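Warkudach Community Help > Home and Storage > Shelves, books, clutter

Expanding bookend keeps sliding apart with children's books in it

Posted by Shahzad Bangash
Viewed 772 times, 3 replies

I run the book corner at our playgroup in Kullport, a grand title for a table and whatever the under-fives haven't chewed. In May I bought one of those expanding metal bookends, the sort with an upright at each end and a zigzag of crossed strips in between. You pull it out to fit what you've got and push it in again when the books go home with people.

With paperbacks it behaves. With board books it doesn't. They're all different sizes, most of them are slippery, and as soon as a child pulls one out of the middle the whole lot leans over and shoves the end panel along the table. By half past ten I have a very wide bookend and a heap.

I've tried a folded tea towel underneath (looked like a picnic, slid like a tray) and putting the heaviest book at the end. I'd like to keep the bookend if I can, as I've lost the receipt. Is there a trick to it, or do I need a box?

Lomlow

Get a box.

Bragança

I'd give it another go before the box, Shahzad. I had the same trouble in a school library and most of it came down to the table. A smooth top gives those flat feet nothing to hold on to. Cut two bits of rubbery drawer liner to the size of the feet, stick them on with double-sided tape, and press down hard. A tea towel moves with the bookend, so it was never going to help you much.

After that it's a matter of how you fill it, and the order matters more than you'd think for something this dull.

1. Start with it empty and nearly closed, away from the front of the table where small elbows live. Check that both uprights stand straight. If one has drifted round a little, turn it back now, as a crooked end only gets worse once there's weight against it.

2. Lay the first book flat in front of you before you stand it up, and see which way the spine goes. Big glossy ones go in first, against an upright. Ours was a white board book with a green caterpillar curving over the cover, and it would lie down at any excuse.

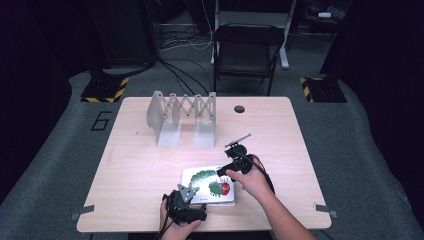 3. Add the rest from large to small, spines out, and open the zigzag only as far as the books need. You want them snug enough to stand but loose enough for a three-year-old to get one out without bringing down the other 20.

4. When a gap appears, close the bookend up. I know. You'll be doing this all morning. It takes a second each time and it's still less work than picking up the heap.

If the end panel still creeps after the liner, put the far end against a wall — the near end can then sulk all it likes.

Warkudach regular

Seconding the drawer liner. Blu Tack also works, but it leaves marks on some tables and ours got eaten.

Lomlow

I did say a box.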